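Two-Arm Teleop Cell: Pre-Session Checklist with Comments
Task set: bag packing (Kalta)
Last updated: June

Go through this before the first demonstration of every session, and again after any break where the power was cut. Mark each line OK, FIX or N/A. Comments from the last round are left in on purpose, so please read them, there's good stuff in there!

1. Power and stops

1.1 Stop button at the operator seat pressed, both arms go limp. OK
1.2 Stop button released, arms stay limp until re-enabled from the console. OK
1.3 Second stop button reachable by the spotter without leaning over the table. FIX
Comment: The button had crept behind the monitor again. It's now on a bracket at the corner and it's a huge improvement, you can hit it with your elbow.
1.4 Supply leads fully seated, no warm connectors after a 3 minute idle. OK

2. Mounts and table

2.1 Base mounts tight on the front rail, both sides. Push each one by hand, no play. OK
2.2 Backdrop clear of both arms through the full swing. OK
2.3 Boards and small wiring near the left base clear of the arm and of anything set down on the table. OK
Comment: Watch your sleeves on this side when you reset the scene. A cover would be great and we've asked Lakatos for one.
2.4 Tabletop wiped down, no grit under the objects. OK

3. Cables

3.1 Cable loop at each elbow has slack with the arm folded and with the arm stretched out. OK
3.2 No cable lying where a gripper can pick it up. OK
3.3 Ties snug, not biting into the jacket. FIX
Comment: Two ties replaced on the right arm. Run the joint slowly through its range after you do this, with the recorder off. It takes a moment and it's oddly satisfying when the loop just rolls along the link the way it should.

4. Grippers and wrist cameras

4.1 Jaw screws checked with the short driver. OK
4.2 Grip limit set to 38 percent for books and bags. OK
Comment: We came down from 50 and the demos got better, not worse. The operators feel the contact sooner through the leader arms and stop squeezing. Paperback covers are surviving much longer too!
4.3 Wrist cameras firm on their mounts, lens clean, picture live on the console. OK
4.4 Finger pinch check: hands off the jaws whenever the arms are enabled, including "just to nudge it." OK

5. Scene setup

5.1 Bag unzipped and open, slack lining folded away from the opening as far as it will go. OK
5.2 Straps laid flat and away from the bases. OK with comment
Comment: A strap is the thing most likely to snag in this task. If a gripper catches one, the operator lets go of the handles and calls it. Please don't try to pull free, the whole bag comes along and the other arm is usually right over it.
5.3 Books free of torn covers and loose pages. OK
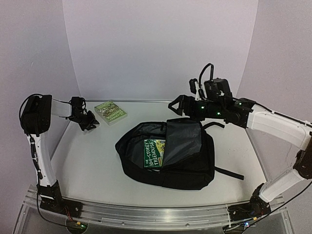
Item 5: open backpack between the two arms, one green book partly inside and another flat on the table.

5.4 Both arms able to reach the bag opening without the elbows meeting. OK
Comment: Keep one wrist back while the other works over the opening. New operators tend to bring both in together, and then they can't see past their own grippers. Practice the handoff a few times with the recorder off and it clicks surprisingly fast.

6. Leader arms and operator

6.1 Leader and follower poses matched before enabling. No jump on enable. OK
6.2 Speed cap on, following delay under 50 ms on the Tekovico console. OK
6.3 Operator seated, both elbows supported, spotter standing by. OK
6.4 Operator and spotter agree on the word for stop. OK
Comment: We use "drop." It's short and carries well over the fans.

7. Recording

7.1 All camera views live, clocks in step. OK
7.2 Disk space for the full run of 900 demonstrations on the Rirkum drive. FIX
Comment: Old practice takes were filling it up. Cleared and rechecked, plenty of room now.
7.3 Failed takes tagged and kept. OK
Comment: Fumbles and recoveries are really useful, so don't delete them! A take where the book slips and the operator gets it back teaches the policy a lot. Only bin a take if a hand entered the workspace or a stop was pressed.

Open items: cover for the boards at the left base (2.3). Everything marked FIX above was closed before the arms were enabled.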